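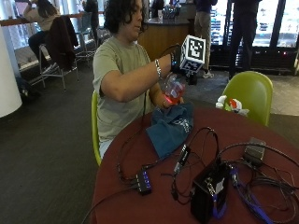 NEWS RELEASE: COMMUNITY WORKSHOPS

Westau Workshop Members Build Sensor Glove to Record Hand Movements for Home Robots

WESTAU — The Westau Shared Workshop announced Tuesday that its members have completed a first working version of the Grenis glove, a wearable sensor set for recording how people handle everyday objects. The black glove carries a white cube marker on the back of the hand, printed with square black-and-white patterns that a camera can track. A thin cable links the glove to the table.

Members have recorded 171 short sessions to date, most of them simple household tasks such as handling bottles and folding cloths. The group plans to reach 500 by the end of January.

"The parts are modest and the wiring is still untidy, but the recordings are clean enough to use," said Neusa Moura, who leads the build.
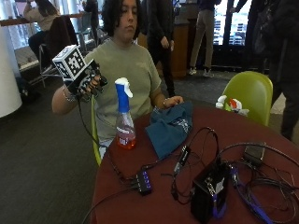 Cloth and spray bottle on the table during work on the Grenis project.

Su-chen Lo, workshop coordinator, said the build notes will be free to all members. The next stage — a smaller cable hub and a lighter marker mount — begins once recording is complete.

Inquiries may be made at the workshop's front desk.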